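Progress Report to the Mulligan Fund
Project: Toron, motion planning and perception software for low-cost manipulators
Reporting period ending August 2018
Submitted by Lucie Chan, Sercombe

The Toron project develops open software that allows an inexpensive arm to clear a table of small objects into a bin. During this period, work was directed at the grasp planner, the stack segmentation module and the logging tools requested at the June review. 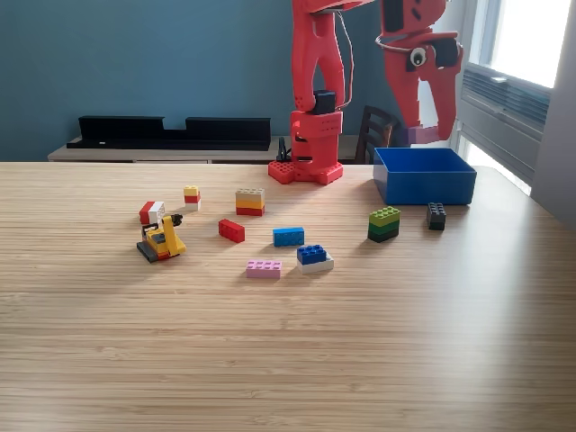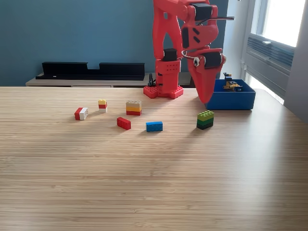 Work on perception has concentrated on objects that touch or rest on one another. The earlier segmentation module, supplied with the first release, grouped points by color and treated each color region as one object. That approach is adequate for single bricks, but it divides a stack with a tan brick over a yellow-orange one and a red one into three separate targets, and the planner then receives three grasp poses for what should be handled as a unit. The revised module, written by Gangadharan Unnithan, first estimates contact between neighboring regions and proposes one grasp for the whole stack. A stack made up of several shades of green presents the opposite difficulty, as its layers are easily merged and the module must recover the boundaries between them. Both cases are now included in the regression set.

The regression set contains 1732 labeled views. Of these, 383 were held back for evaluation, and the revised module returned a correct grouping in 381. The two remaining views both involve strong daylight from the side, which reduces contrast on pale surfaces. Jagadeesh Pinto is testing an exposure correction step that runs before segmentation. Results are not yet sufficient to report.

In planning, the release motion over the bin has been rewritten. The previous version used a fixed height above the rim for every object. The planner now derives the height from the measured extent of the grasped object and from anything already in the bin. Sudheer Unnithan has completed the collision checks for the gripper fingers. Checks for the cable on the upper part of the arm are still approximate, and the planner applies a wide safety margin there, at some cost in reachable poses.

The logging tool, named Skaltard, is in daily use by the team. It stores the planner state, the camera image and the commanded joint positions under a single time base, and it can replay a run without the arm attached. Documentation for outside users is incomplete.

One item is behind schedule. The joint controller was to be moved to the new message format in this period, but timing faults in the servo driver required attention first. Kastriot Đorđević has taken over this task. No change to the approved budget is requested.

Work planned for the next period consists of the controller migration, the exposure correction tests and a first public release of Skaltard with its user guide.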